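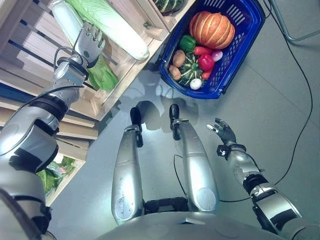 Plornine produce stands to stay open through November

Jun 26, 2022

The Plornine farm market will run eight weeks longer than last year, the town said in a short notice posted at the hall. Old closing date was the end of September. New one is the third weekend of November, weather permitting.

Reason given: fall crops. Growers on the Gulia road have put in more cabbage, leeks and winter squash this season and wanted somewhere to sell it close to home. Last year a good part of the late harvest went to the wholesale yard at Stasiv, a long drive and a lower price.

Stall fees stay the same for the summer. From October on they drop to $3 a day for anyone with a single table. Larger stands pay by the foot, rates are on the sheet at the hall. No word yet on whether the bread and cheese sellers will stay for the full stretch, two have said yes so far.

Hours change too. Summer is 8 a.m. to 1 p.m. Once the clocks go back, opening moves to 9 and the whole thing packs up at noon. Parking behind the feed store as usual, but not on the grass strip, which got torn up badly last fall and has only just been reseeded.

A petition for the longer season picked up 229 signatures over the spring, most of them collected at the market itself. The town had been asked for the same thing before and turned it down over the cost of lights and trash pickup. This time Brundent, the hauling company, agreed to keep its summer rate thru the end of the season.

Still to be settled is the covered area. The canopy over the north row leaks and the poles are rusted at the base. Repair quotes are due back next month. If it isn't fixed by October the north row moves across to the school lot and the walkway between them gets closed to cars on market mornings.

Vendors who want a fall spot need to sign up at the hall by the end of August. Returning stands get first pick of there old places. Forms are at the front desk, cash or check only.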